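3.2 Table coverings in shared workrooms

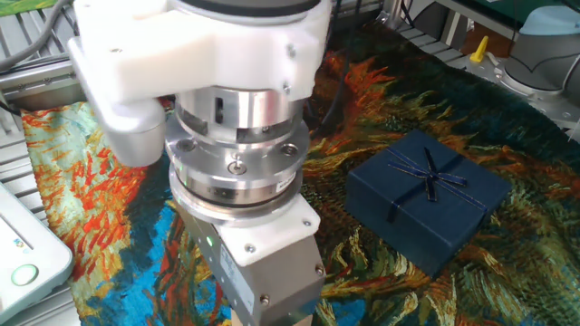

Figure 4. A brightly patterned cloth in use as a table covering.

The second part of the study dealt with the cloths laid over tables in shared workrooms. Earlier writing on household and institutional textiles has paid close attention to curtains, bedding and clothing, but table coverings outside the home have mostly been treated as a minor form of dining linen. Our interviews suggest that this grouping is a poor fit. People who kept a cloth on a work table seldom spoke of meals. They spoke of the surface underneath, of noise, of glare from the windows and of what the cloth cost to replace.

We visited 11 workrooms in September and went back to each of them the following autumn. At each visit we recorded the type of cloth, how it was held in place, and who was responsible for washing it. Wenceslao Cuautle carried out the first round of interviews and Mahsa Farahani the second. Both used the same question sheet, although the second round added a question on colour after several people had raised the subject without being asked.

Patterned cloths were preferred to plain ones in most of the rooms (Figure 4). The usual explanation was that a pattern hides marks. One respondent, a bookbinder, said that she had started with a plain cream cotton and given it up within a month, as every spot of paste showed. Another had changed to a busy floral for the same reason and then found that he kept losing small parts against it. He went back to a plain grey cloth for fine work and kept the floral one for sorting and packing. Similar arrangements, with two cloths used in turn on a single table, were described in two other rooms.

The choice of pattern itself was rarely planned. Respondents bought what was on the shelf, used what had been given to them, or cut down an older curtain. Only in the Stedis workroom had a pattern been chosen by the people who would sit at it, and there the discussion had gone on for longer than the manager thought reasonable. The cloth that came out of it was described to us as "cheerful" by one member and as "a headache" by another. It was still in use at our second visit.

Washing was the point on which practice differed most. In some rooms a cloth was washed weekly at a set time, and in others it was washed when somebody objected to it. Where the room was shared by groups that did not otherwise meet, the cloth was often the subject of written notes. At Closemix we were shown a folder of these going back several years – mostly short, mostly polite, and nearly all to do with drying. A cloth put back on the table damp had lifted the varnish, and the note recording this was the longest in the folder.

Respondents also described several ways of holding a cloth still. Clips were common on thin tabletops. Weights sewn into the hem were less common but well liked by those who had them. Double-sided tape had been tried in four rooms and dropped in all of them. The remaining rooms relied on the weight of whatever stood on the table, and people there tended to report that the cloth crept toward the side where they sat. Farahani's notes from the Zieliński workshop record that the cloth was pulled straight each morning as part of opening up, and that no one could say who had begun the habit.

Cost was mentioned less often than we had expected. A cotton cloth bought for 40 dollars was considered dear, but it was also expected to last, and two respondents could give the year in which theirs had been bought. Cheaper coated cloths wiped clean more easily and cracked at the corners. The Plalness room had moved from coated to woven cloth on these grounds, and its members regarded the matter as settled.

Some limits should be noted. The rooms were all within a day's drive of one another, and most were found through people we had already interviewed. We did not visit schools or kitchens, where hygiene rules are likely to shape the choice of covering more strongly. We also did not measure wear directly – the accounts of how long a cloth lasted are those of the people who used it. Section 3.3 takes up the related question of floor coverings in the same rooms, where the record of purchases is more complete.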